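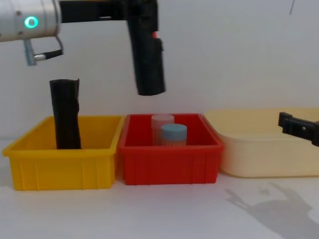 Maj-Britt Tveit was of the opinion that you could not sort a dead man's workshop into fewer than four piles, and she had told them so over the phone before they had even found the light switch. Keep, give, throw, and the one she called Greken, after an uncle of hers who had never in his life been able to decide on anything.

"We've got three bins," said Ida, with the phone tucked under her chin. "Yellow, red, and the old cream tub."

Then they would need a cardboard box as well, Maj-Britt Tveit said, and a pot of coffee, and they should start with the drawers by the window because those were the easy ones. She knew the house at Grindska better than either of the sisters did. She had eaten her lunch there for most of a working life.

So they began with the drawers, and the drawers were not easy at all. Their father had saved everything that could be wound up or rolled up or folded small. There were balls of string too short to tie anything, and envelopes of washers with the sizes written on them in his square pencil hand, and a tobacco tin holding nothing but the keys to other tins. Ida wanted the yellow bin for keeping and Lene wanted it for throwing, and they went back and forth about it for a while in the comfortable way they had argued over everything since they were little girls in the back seat of the car. Yellow was a cheerful color, Ida said, and it ought to go to the things that were staying. Lene gave in, as she generally did when there was coffee waiting.

By noon they had found the bus tickets. He had kept them in a flat box from Fasent, where he used to buy his screws, and every one was for the 64 bus, the one that went down to the harbor and back. Their mother had worked at the harbor before they were married. Neither of them said this out loud. Lene held a few of the tickets up to the window, though there was nothing on them but the fare, and then she squared the edges and put them back in the box – very carefully, as if he might come in and check.

"Which one?" Ida asked.

Lene looked at the bins and looked at the box and said she honestly couldn't tell.

"Greken, then," said Ida, and went out to the hall to find some cardboard.

When she came back her sister was sitting on the floor with her shoes off and the next drawer in her lap, laughing at something, and the phone was ringing again on the windowsill. It was Maj-Britt Tveit. She had been thinking it over, she said, and she wondered whether they had come to the bus tickets yet, and if they had, would they please not do anything with them until she got there.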